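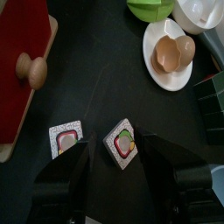
Week 4: Ensemble Promotion and the Multi-Guest Panel

Unit outline reference: Screen Publicity and Television Programming, Module 2. Read with the Pristlow case materials in the course reader.

4.1 Scope

These notes cover the use of late-night and daytime talk programs in the release campaign for an ensemble feature. Single-guest bookings were treated in Week 2 and are not repeated. Print junkets and festival press conferences are outside the module.

4.2 Terms

Panel: an interview segment with more than one guest seated at the same time.
Split booking: members of one cast placed on different programs within the same release window.
Takeover: an episode in which every guest slot is allotted to one title.
Clip commitment: the agreement under which a studio supplies footage for broadcast, including the length and the number of permitted plays.
Hold-back: the period during which a guest may not appear on a competing program.

Students often confuse a takeover with a panel. A takeover may contain no panel at all if the guests are brought out one after another and each leaves before the next arrives.

4.3 Allocation of speaking time

In a panel, speaking time is distributed unevenly. The host addresses the first-billed performer at the opening and returns to that performer before the clip. Remaining guests contribute by interruption, by agreement with an anecdote already in progress, or in response to a direct question late in the segment. Producers compensate by using pre-interview notes to assign one anecdote to each guest. The segment producer orders these by length, with the shortest last, so that the final item can be dropped without disturbing the others.

Seating follows billing in most cases. Where a contract requires equal treatment, the usual solution is alphabetical seating or a curved sofa with the host's desk removed. Games and prepared sketches are a further means of equalizing exposure, as the turn order is fixed in advance.

4.4 Case: Trolska

Trolska was a mid-budget fantasy feature with a large principal cast and no performer whose name could carry a campaign alone. The distributor, Pristlow, considered two plans.

Plan A was a takeover on The Cidallow Hour, a weeknight program recorded before a studio audience of 200. It offered one concentrated broadcast and a full set of online clips. The hold-back excluded all other late-night programs until after opening weekend.

Plan B was a split booking over 4 programs in the week of release, each with a smaller group of cast members. It gave wider reach across demographics but required separate travel, wardrobe and clearance for every date. The clip commitment also had to be divided, since no program would accept footage already shown elsewhere.

Pristlow chose Plan A. The episode was recorded late on a Tuesday afternoon and aired the same night. Two segments ran over in recording and were shortened for broadcast, then posted online at full length. In the campaign file, 943 separate press items are logged against the episode. Most are short write-ups of a single exchange, and few give the release date. The tutorial will take up whether an item that omits the release date should be credited to the campaign.

4.5 Case: Kazemi

Kazemi, a legal drama series released in May, used a split booking. The cast was divided by storyline so that no guest could be asked about plot material belonging to another group. The method limited spoilers effectively, although several programs declined the supporting players and asked for the lead, who was unavailable. Compare the Trolska file, in which supporting players were accepted without objection as part of the larger group.

4.6 Measurement

Overnight ratings describe the program's audience and should not be read as a measure of interest in the film. Online views are reported by clip and cannot be added together, as one viewer may watch several. Completion rate is more useful for long segments. Record the source and the date of retrieval for every figure cited.

4.7 Preparation for tutorial

Read the Trolska booking correspondence and the Kazemi schedule in full. Draft a running order for a panel episode with one clip, one game and no musical guest. Mark the point at which the last anecdote can be cut. Bring a printed copy; drafts will be exchanged and annotated in class.

Next week: embargoes and review timing.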